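# Ticket 1804: Hand towels will not stack square in the wire basket

**Opened by:** Sadia Cheema
**Assigned to:** Adeel Lodhi
**Area:** Prurnano, linen folding
**Status:** Open, workaround in place

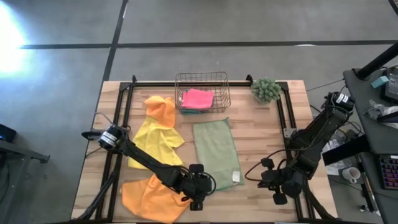

Folded towels go into the basket as rectangles and lose their shape by the third or fourth layer. The bottom fold creeps sideways, the stack leans, and anything placed on top slides toward the low corner. Customers at the Liao front desk have received towels with a crease across the middle that should not be there.

## Reported behavior

- Worst with the thicker towels. Thin ones lean but stay folded.
- Occurs with mixed colors and with single-color batches.
- Refolding the same towel and putting it back on the same stack does not help.

## Log

**9:10, Cheema.** Tried folding in thirds lengthwise, then in half. Stack of 5 held until the basket was carried to the shelf, then leaned left. Same result twice.

**9:45, Lodhi.** Checked the basket on a level surface. It does not rock. The grid floor has a slight bow in the middle, visible with a straightedge. Pressed it flat by hand and it came back.

**10:20, Lodhi.** Placed a cardboard liner on the basket floor. Lean reduced. Top towel still slides if the folded edges all face the same way. The folded side is thicker than the open side, so the difference adds up with each layer.

**11:05, Khokhar.** Alternated the direction of the folded edge, one left, one right. Stack of 5 stayed square through two trips to the shelf. No liner used for this test.

**11:30, Khokhar.** Repeated with liner and alternating edges. Best result so far. Repeated with tags left sticking out at the corner: the tag catches on the wire when the towel is lifted and pulls the fold open. Tags now go to the inside.

**1:15, Annan.** Question from the Anero side: does flattening before the fold matter? Tested with towels straight from the pile against towels laid flat and smoothed first. The unsmoothed ones came out about a thumb's width uneven at the short end. Smoothing stays in the procedure.

## Cause

Two separate problems. The basket floor is bowed, and the folded edges were all stacked on the same side. Either one alone gives a small lean — together they tip the stack.

## Workaround

1. Lay the towel flat, long side toward you, and smooth it.
2. Fold in thirds, then in half, with the tag inside.
3. Alternate the folded edge left and right.
4. Use the cardboard liner.

## Open items

- Replacement basket requested from Prostis. Valbona Pavlović has the order.
- Cardboard liner picks up lint. Lodhi to try a plastic sheet cut to size.
- Thin towels not yet retested with alternating edges.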